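Trotness Household Guide
Section 4: Sorting and folding clothes on the bed

4.1 Scope

This section covers the sorting, folding and stacking of everyday clothes where the bed is the only large flat surface in the room. It applies to single and double beds. Hanging garments are dealt with in Section 5 and the Plivaleo drawer inserts in Section 6.

Allow roughly 30 minutes for one full load. The work can be stopped at the end of any numbered step.

4.2 Before you start

1. Make the bed. Pull the sheet and quilt flat and tuck in the side nearest the wall. Folding on an unmade bed produces creases that follow the shape of the bedding.

2. Check that the clothes are dry at the seams, cuffs and waistbands. Return any damp item to the airer.

3. Empty all pockets. Place the contents on a windowsill or shelf, away from the bedding.

4. Close zips and fasten the top button of each shirt. Leave the remaining buttons open until the garment has been laid flat.

5. Put the whole load at one end of the bed. Keep the middle of the quilt free as the folding area.

Note: A quilt with raised stitching gives more grip than a smooth cover. Garments stay where they are put, but thin jersey must be lifted into position and not dragged.

4.3 Taking garments from the heap

1. Find a hem, cuff or shoulder seam. Take hold of the fabric at that point.

2. Lift straight up until the garment hangs clear of the heap. Dark garments lying together are easily mistaken for one item, so check that only one has come away.

3. Shake once, downwards. Do not shake knitted items.

4. Lower the garment on to the folding area with the front facing down.

Caution: Do not pull a garment sideways out of the heap. Buttons and hooks can catch in the stitching of the quilt.

Heavy items such as sweatshirts and jeans may be left bundled at the corner of the bed until the lighter items have been finished. A black item held up over a pink floral quilt is easy to judge for lint and loose threads, and this is the best moment to remove them.
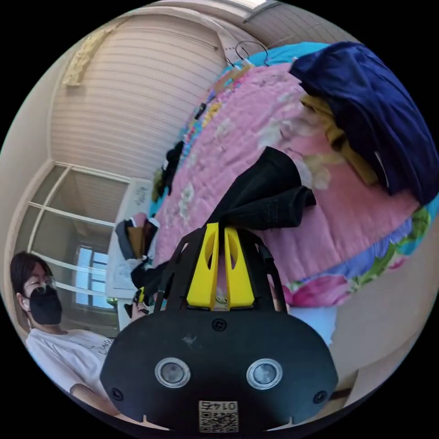
4.4 Clearing other items from the bed

Beds used during the day collect things that are not clothes. These must be removed before stacking begins, as a stack built over a hard object will lean and may fall when the bed is touched.

1. Remove electrical items first. Unplug any power strip at the wall, coil its cable and put it on the floor or a shelf. Do not fold over or around a cable.

2. Remove pens and pen-shaped tools. Check that caps are on.

3. Remove packaging. A flat piece of cardboard may be kept and used as a folding board (see 4.5).

4. Run one hand over the quilt from the headboard to the foot to find small objects.

In the room used for this section, the quilt held a white power strip with a black cable, a piece of brown cardboard and a small black gadget, along with a navy-blue garment and a tan cloth. Only the last two belong in the folding sequence.

Caution: A power strip must never be covered with clothing or bedding while it is connected. Heat can build up under the fabric.

Where the bed stands near a bay window, open the curtain fully on the folding side. Navy, black and dark grey are hard to tell apart in poor light, and sorting errors are nearly always made between these three.
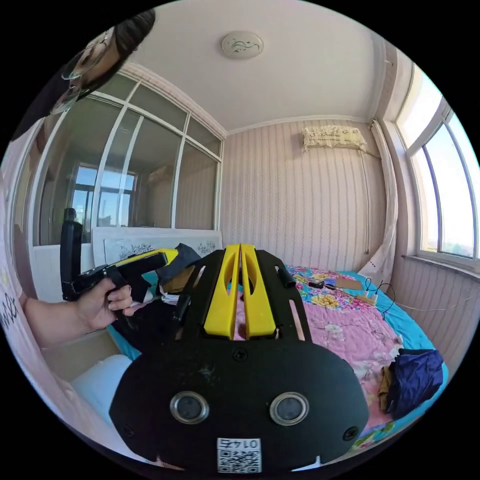
If daylight is not available, use the main ceiling light together with a lamp placed to one side. A lamp behind the person folding throws a shadow over the garment and is of little use.

Keep the air flow of any wall-mounted air conditioner directed away from the bed. Light fabrics will lift at the edges and will not hold a fold.

4.5 Folding long garments

This procedure is for trousers, leggings, long skirts and similar items. Two people may share the work, one at each end.

1. Lay the garment across the free area of the quilt. Use the diagonal if the bed is narrow.

2. Take hold of both ends and draw them apart until the fabric is straight. Do not stretch elastic waistbands.

3. Smooth from the middle outwards with the flat of the hand.

4. Fold lengthwise so that the outer seams meet.

5. Fold the lower end up to the waistband, then fold once more.

6. If a folding board is used, place it on the garment before the last fold and slide it out afterwards. A width of 15 cm suits the Pruitt shelf unit.

Note: Uneven edges of up to 2 cm are acceptable. Refolding a garment to correct less than this takes time and has no effect on how it stores.

4.6 Building the stacks

1. Start a stack for black garments on one side of the bed. This is usually the tallest and should stand on the firmest part of the mattress.

2. Start a mixed-colour stack against the headboard, which will support it from behind.

3. Place knitted items, such as a ribbed sweater, low in a stack or in front of it. Do not put them on top of slippery fabrics.

4. Put pale garments between darker ones only if the dark items have been washed several times. New dark fabric can mark white cotton.

5. Leave small items until last and keep them beside the stacks.

Caution: Carry each stack with one hand underneath and one on top. Do not carry stacks by the sides.

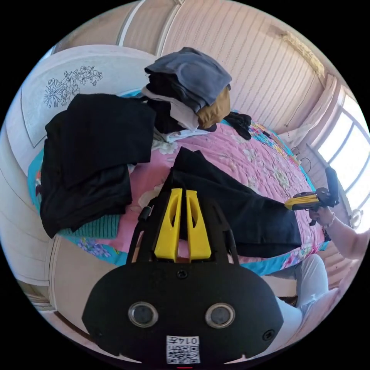 Noemi Yazzie
Technical Author, Famik Home Storage

4.7 Moving the stacks to storage

1. Clear the shelf or drawer before lifting the first stack.

2. Move the stack nearest the edge of the bed first, then the stack at the headboard.

3. Set each stack down with the folded edges facing outwards.

4. Place the small items in the front compartment.

5. Check the quilt for anything left behind, then shake it and straighten the border.

If a stack will not fit the height of the shelf, divide it. Do not press it down. For shelf spacing, see the table in Section 6.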